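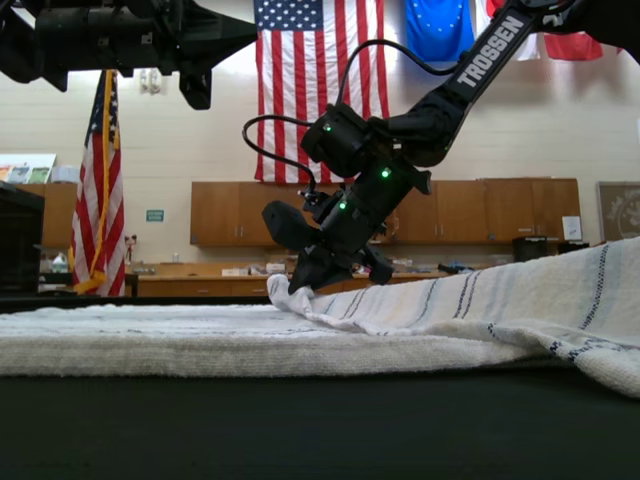 According to Prina, the water at Savusora could take ten years off a person, and she said it with her mouth full, so I was already inclined not to believe her.

"Off which end?" I asked.

She slid the leaflet over. One soak cost 85 dollars. The spring, it claimed, had been healing travelers for 896 years, and I wondered who had kept count, and what they were selling.

I went anyway. My knee hurt, and it was November, and my sister had paid.

The bathhouse smelled like boiled eggs. A man named Aigner took my shoes and told me the water would know where the trouble was. I said it was the left knee, in case the water was busy. He wrote that down.

I sat in the pool for an hour with two strangers and watched a pipe in the wall. It gave a cough, then a rattle -- the same rattle my own water heater makes in the basement.

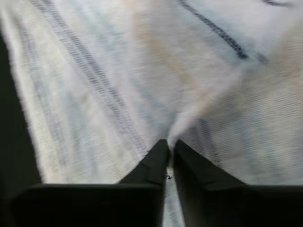
Trinidad Campos, up to her chin at the far end, told me I should quit staring at the pipe, that she had been coming for 3 winters and her hip was as good as new.

"Did you see a doctor in that time?"

"I had the hip replaced," she said. "But the water helped it settle."

I had no answer to that. She shut her eyes and looked happier than I had been in months, and it annoyed me all the way through the second half of the hour. 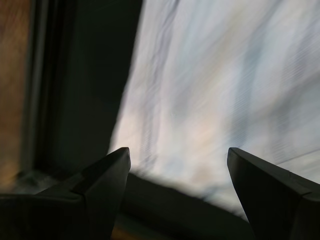
The Ride Home

The bus to Flustevden was late. I took the steps up without holding the rail, and I was in my seat before I noticed. It could have been the heat. Any hot bath would do it, I told Prina on the phone that night.

She asked if I wanted her to book me again.

I said I would have to look at the calendar.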